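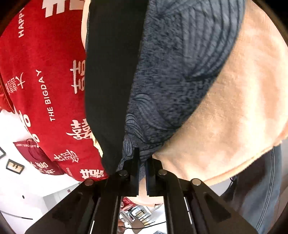

Red cushion with white lettering

Print this page | E-mail to a friend

Red bedding bleeding in the wash?

Violeta Barrientos
We got a red wedding set and I'm afraid of pink sheets. Wash it cold, or take it to the cleaner?

Liviu Avram
Cold, alone, inside out. Wipe a hidden seam with a damp white cloth first – if color comes off, keep washing it alone.
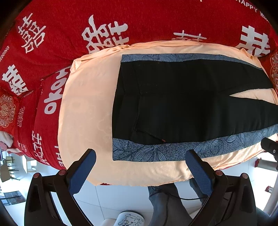 Dry it in the shade too, as sun fades red fast.

Oana Bălan
vinegar. works for me

Comments (2)
Sorin Chiriac: Vinegar did nothing for mine.
Violeta Barrientos: Cloth stayed white, thanks.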